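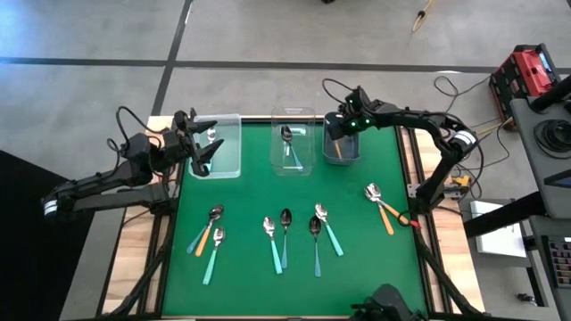
Keerthana Chowdary
Manipulation test engineer, Helent

September, bench diary, morning

Spoon sorting by handle color, two arms, three bins. Degefa wants an answer on whether the cell could take over cutlery in a staff kitchen, and they want it as a yes or a no. I don't have either yet.

The bins stay at the far edge, where both arms reach without crossing much. Translucent white on the left, clear in the middle, the small dark one on the right. Teal handles, blue handles, orange handles, in that order. Loose spoons go on the green surface in pairs and small clusters with some bowls overlapping, the way they come out of a rack. An evenly spaced layout scores better and tells me very little about a kitchen.

Attempt log stands at 1,810 picks since we moved to the new fingers. A lone spoon lying flat is close to solved. The approach is along the handle, fingers straddling it just below the bowl, and a slight closing force is enough. Overlapped spoons are the problem. When two bowls nest, the upper one comes up with the lower one hanging from it for a moment, then the lower one drops wherever it likes. Policy does not notice. It was trained to check that it holds something, and it does hold something.

Color is less trouble than I expected. Teal against blue gets confused under the lamp on the left side and almost never elsewhere. Orange has not been misread once this month. If we ever do real cutlery, all steel, this whole signal goes away and we sort on shape, so I am not putting the color score in the summary.

Speed: around 12 seconds a spoon, counting the retreat. I timed myself emptying the same layout by hand and stopped the exercise early out of embarrassment for the arms. Speed matters less if the thing runs overnight. It would have to run overnight without me.

Clear bin is the other open item. The depth estimate at its rim is poor, and the wrist view gets mostly glare back from it. Fustard suggested matte tape on the rim. That fixes our bin and leaves every drinking glass in the kitchen as it was. Raised the release height by 30 mm for now and accepted the noise.
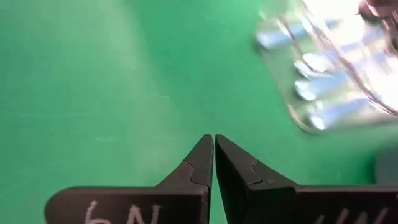

Afternoon

Retrained overnight checkpoint loaded, with 175 added demonstrations of nested bowls from the Faltau set. Separation is better. It now nudges the upper spoon sideways before closing, which I had not asked for but which was in the demonstrations. Still fails when the handles are parallel and touching.

Draft reply to Degefa: sorts isolated spoons unattended, sorts piles with a person nearby. Washing, drying and drawers not tested. Forks not tested.

To do: recheck left wrist calibration, order spare finger pads, run the orange pair again with the handles crossed.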